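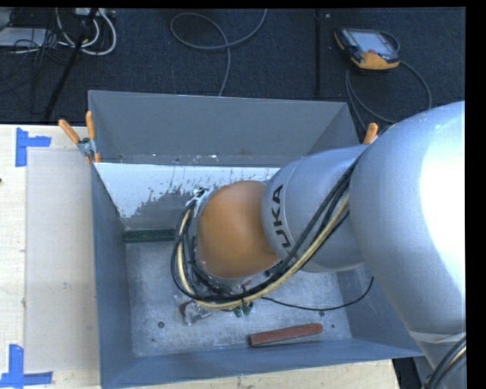

Robot Learning Laboratory
Handout 5: Gathering grasp examples from a bin
Instructor: Katia Marchetti
Lab assistant: Gilmar Moura

5.1 Purpose

Handout 4 treated the grasp predictor as a function from an image to a score. The present handout covers where the training pairs come from. By the end of the session each group should have one complete collection run, logged and checked, in a form that the Trundholm training script will accept.

Read section 5.4 before coming to the lab. Groups that have not read it lose most of their first hour to naming errors.

5.2 Terms

Attempt. One full cycle: image, choice of grasp pose, approach, close, lift, label, release. An attempt that is stopped by hand is still an attempt and receives a row in the log.

Run. A set of 100 attempts made with the same object set, the same bin position and the same calibration file. If any of the three changes, start a new run.

Scene. The arrangement of objects at the moment the image is stored. Two attempts never share a scene, even if the first one missed everything.

Label. 1 if the object is held at the check pose, 0 otherwise. There is no partial credit. An object that is lifted and dropped before the check pose is 0. Two objects lifted together are 1, with the code M in the remarks column.

5.3 The work cell

The arm works down into an open metal bin on a wooden table. The bin is held by clamps with orange handles. Check the clamps at the start of every run. A bin that has shifted by a few millimeters will not be noticed by eye, but the wall positions in the collision model will be wrong and the planner will permit poses that touch the metal.

The fixed camera looks into the bin. Its calibration file is dated; use the newest one. Do not lean on the camera stand.

Two properties of the bin matter for the data:

a. The metal is reflective. Parts of the back wall can wash out to white, and the depth reading in such areas is unreliable. Do not mask these areas. The predictor has to meet them at test time as well.

b. The arm and its cable bundle hide part of the floor while the arm is in the bin. Scene images used for training are therefore stored only with the arm at the home pose. Images taken during the approach go to a separate folder and are used in Handout 7.

Clear film and shiny wrapping are the hardest items in the object set for the depth sensor. Expect many zeros on them. Keep the zeros.

5.4 Procedure

1. Log in to the Lodex station and open a new run. The name is group number, underscore, run number, with no spaces.
2. Place the objects by tipping them in from the tray. Do not arrange them by hand.
3. Move the arm to home with the teach pendant, then switch to automatic.
4. Store the scene image. Check that the file size is not zero.
5. Let the sampler choose the pose. In the first 24 attempts poses are drawn at random above the detected surface. After that the current predictor proposes half of them.
6. Observe the lift and enter the label at the check pose.
7. Release over the middle of the bin and return home.
8. Every ten attempts, stop, take the objects out and tip them in again.

Stay outside the marked floor area whenever the arm is in automatic. The person entering labels does not hold the pendant.

5.5 Balance of the data

The January group collected 662 attempts on the older Brito object set. Roughly a fifth were labeled 1. A predictor that always answers 0 is right on most of such a set and is of no use. Report precision and recall on the positive class, and give the base rate beside them.

Do not correct the balance by deleting failures. Weight the loss instead (Handout 4, equation 9). Deleted failures tend to be the ones near the walls, and the trained predictor then proposes wall grasps with high confidence.

Split by run. Neighboring attempts in one run contain nearly the same scene, and a random split places copies of the test data in the training set.

5.6 To hand in

The run folder, the log, and one page answering the following.

Which object had the lowest success rate, and was the cause sensing, planning or the grip itself?
How many attempts were stopped by hand, and at which step?
How would the labels change if the check pose were moved 20 cm higher?

Reading: course notes on the Ranholm dataset, sections 2 and 3. Section 4 is optional.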